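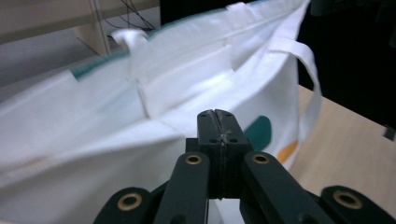 Do Tote Bags Save Anything? Packing project, final report
Nam-gil Na and Hertta Ojala, 2020-09-07

Our question was whether a plain canvas tote is a sensible replacement for the bags people already have at home. The campus shop, Lusard, gives one to every new student and calls it "the last bag you'll need." We doubted that going in and we still do.

Method. We packed the same 5 grocery lists into a canvas tote and into a used paper bag, 180 packings in all. Cecilia Adjei kept time. A packing failed if anything had to be taken out again and put back.

Results. The tote failed 50 times, mostly because canvas folds in on itself when the bag is put down on its side. One hand ends up holding the opening and only the other one packs. Paper stood up by itself but did badly with bottles. On time there was hardly anything between them - we would not build an argument on it.

Problems. All the packing was done by the two of us, and we got better at it. We also never washed the tote, so we can't say what it is like after a year. The shop's claim about lifetime use came with no source, and our email asking for one was not answered. We plan to repeat the bottle list in October with people who haven't practiced.

Shares: 5

Comments

Ilari Tikkanen: Did you try a tote with a flat base? Seems like a different bag to me.

Jomar Salazar: Not convinced by the failure rule. I repack everything anyway.

Related
Mirivar lunch boxes: do the lids hold?
Folding shirts, two methods compared
Kauppinen shelf project, part 2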